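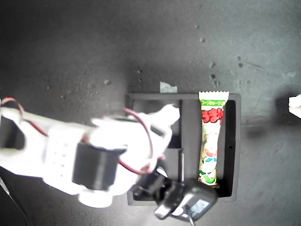 Kidus Gidey asked if the snack stick even counts for the Verkier challenge. Good question! I checked the rules and packaged food is fine, so it stays on our list.

April 24, 2023. Club night. We padded the fingertips again (the March wrap kept slipping) and I closed them all the way to check that the tips meet.
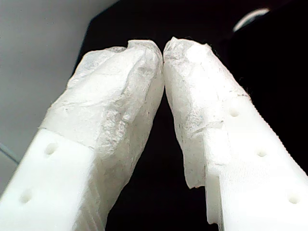 ## Tube grip

One finger inside, one outside, pinching the wall. I started way too slow, then bumped the servo speed up to 35 and liked it a lot better.

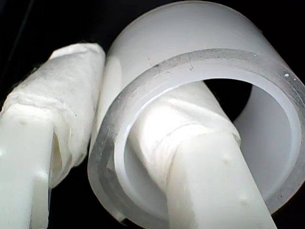
I still want to try 21 before we settle, and Apostolos wants 5 clean runs in a row either way.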